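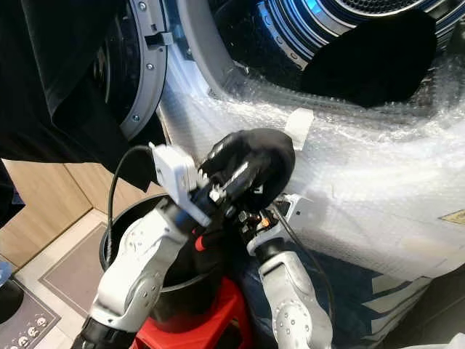

Reading time: 4 minutes

Tillholm Appliance Moving Blanket: do you need one?

February 10, 2018
Page by Despina Mujić

We sell the Tillholm blanket, so take this with as much salt as you like. I've been writing these product pages for Radulović long enough to be tired of the words "ultimate protection," and the maker's own leaflet uses them on both sides. The leaflet also says the blanket is good for boats. I have no idea why.

What you get is a quilted cover, 72 by 80 inches, cotton outside and polyester fill, with stitched edges and webbing loops at the corners. It comes in gray. There was a green one until last May and people still ask for it. It's gone.

What it's supposed to do

Moving blankets are sold on weight, and the usual idea is that heavier is better. That holds up to a point. A thin blanket slides around and bunches up at the strap, and you end up with bare enamel against a door frame. A very heavy one is a pain to fold and takes up half the van. The Tillholm sits in the middle. Todor Dumitrescu, who runs our delivery crew, prefers it to the heavier Kellow for anything going up stairs and prefers the Kellow for everything else. The Kellow costs more. You can guess which one the sales people want me to put at the top of the page.

It will deal with scuffs, light knocks and the rubbing you get from a ratchet strap on a long drive. It won't save a washer that gets dropped. The leaflet talks about "impact absorption," and I asked for the test behind that and was sent the leaflet again.

Blanket or bubble wrap?

Bubble wrap is fine for one move. It's cheap, it weighs nothing, and if you tape it down properly it stays where you put it. The trouble starts with the tape. Packing tape left on painted metal in a warm garage can leave a gummy line that takes an evening to get off, and I've had customers blame the appliance. Use painter's tape, or tape the wrap to itself and keep it off the finish.

If you move once every ten years, buy the bubble wrap and close this page. If you rent out apartments, or you have a brother-in-law with a truck, the blanket starts to pay for itself.
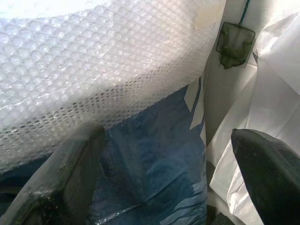
The other thing wrap has going for it is that it doesn't soak anything up. A quilted blanket left in the rain is a miserable object. It gets heavy, it takes days to dry, and if you fold it damp it will smell like a basement until you wash it. The Tillholm can go in a machine on cold, although the care tag doesn't mention that you'll want a big one. Mine barely fit.

Transit bolts

More important than any cover, and we don't make a cent on it. If you're moving a front loader, find the transit bolts that came with it and put them back in. They keep the drum from swinging around. No blanket, ours included, does anything for a loose drum. If you've lost them, order a set for your exact model before moving day.

Drain the hose and the filter too. Snežana Stan at our service desk has a whole speech about this.

What buyers have said

Kelechi Bassey bought two and wrote that the stitching on one came loose at a corner after a few trips. We replaced it. I'd call the loops the weak spot, and I wouldn't lift anything by them, whatever the drawing on the package suggests.

Zorica Ionescu says hers has done three house moves and now lives under a dog. She did ask for the green one.

Details

Item number: 419
Size: 72 by 80 inches
Weight: 4 pounds
Color: gray
Sold: singly or in packs of 2
Price per pack: $47
Care: machine wash cold, hang to dry
Ships from: Storkulness warehouse

Returns are accepted on unused blankets in the original package. Straps and bolts are not included.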